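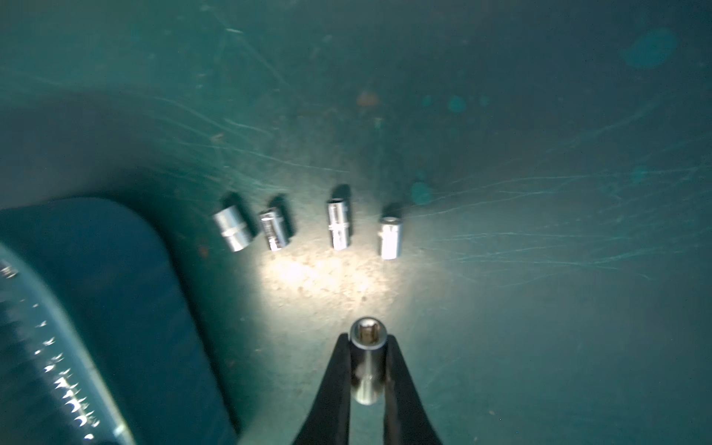
Photo: Grultivia

Parviz Rahimi writes the grasp planner at Grultivia, and most of his week goes to sockets. "Chrome is hard on depth sensing," he says. "You get a bright band down the side and the points vanish." His planner now fits a cylinder to whatever points remain and scores 64 candidate grasps.

Shadows were the next problem. "The old segmenter made them part of the socket." He retrained it in April on 615 hand-labeled views of scratched bins.

Placing is still slow. "We replan the last few inches every time a neighbor is close. I'd like to cache that, but I don't trust it yet."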